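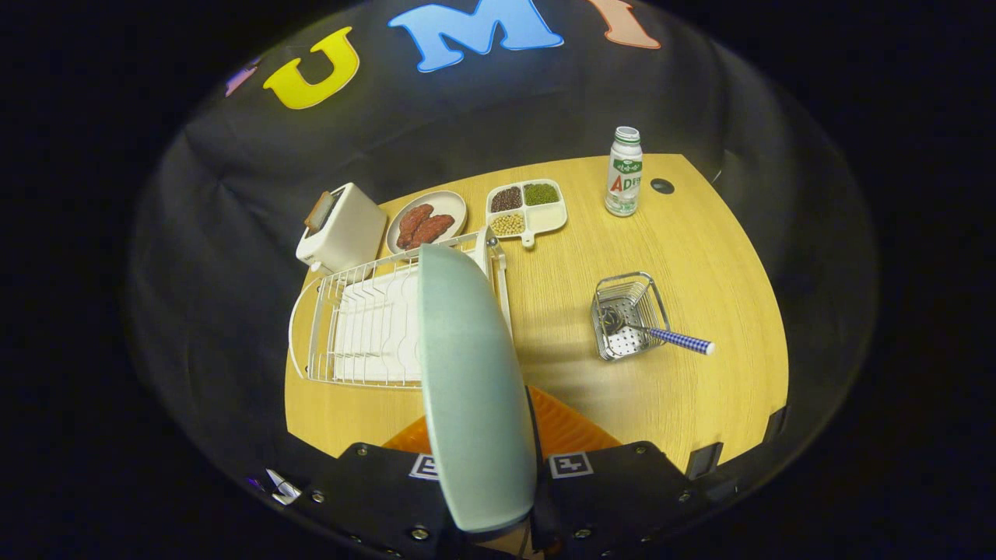 A pale green plate at the light wooden table, with foam letters on the black cloth behind.

Vurnham's repair café is back, and I'm so pleased I could hug someone!

I popped in on Saturday (my toaster has been sulking for months) and the hall was heaving. Raili Koskela, who was on the door, told me 386 things have been brought in this year and only 43 had to go home still broken. Lamps, mostly, and an awful lot of zips.

The big news is money. The café has been given £3,000 towards tools and a second sewing machine, so from January it'll run every fortnight instead of once a month. Ibsa Workneh is starting a china-mending table too, and 57 people have already put their names down for it – I'm one of them, as I've got a teapot in four pieces wrapped up in a carrier bag.

It's free to come along, though there's a jar for coins by the tea urn. Doors open at ten, and do get there early if it's anything electrical, as that queue went right out to the bike racks. My toaster's working again, by the way.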